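Vudstead Sloped-Wall Sorting Bin, Large

The Vudstead is an open-topped rectangular bin for mixed household goods: bath items, cups, brushes and other small articles that are sorted, stored or handled by hand. The walls slope inward from rim to floor. Items placed against a side settle toward the base, and the contents remain visible from a standing position.

The body is moulded in one piece by Plisusard in a neutral grey. Light and saturated colours read clearly against it. Corners are radiused on the inside to simplify wiping out. The bin has no lid and no internal dividers — dividers are sold separately under the Furkcombe name and fit the large size only.

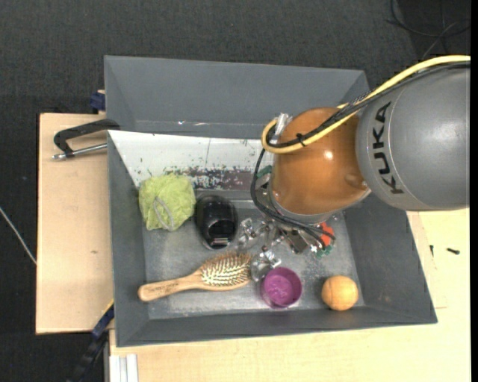
Vudstead bin in grey, with household objects including a lime-green mesh bath puff and a purple cup.

Placement
Set the bin on a flat, level surface that supports the full base. Do not bridge a gap between two benches with a loaded bin. Leave clearance above the rim equal to the height of the tallest article.

Specifications
Catalogue number: 2296
Colour: grey
Form: rectangular, sloping walls, open top
Maximum load: 12 kg
Pack quantity: 8
Lid: none available
Dividers: Furkcombe, catalogue number 2345

Cleaning
Wash with warm water and a mild detergent. Rinse and dry before stacking. Abrasive pads will dull the finish — use a soft cloth. Soft goods with cord loops should be removed before the bin is tipped out. Solvent cleaners are not recommended and void the warranty.

Ordering
Full packs ship from the Hämmerli warehouse every Tuesday. Single bins are available for evaluation on request. Technical enquiries go to Kilian Mösli; orders and returns are handled by Gisela Seidel. Quote the catalogue number in all correspondence.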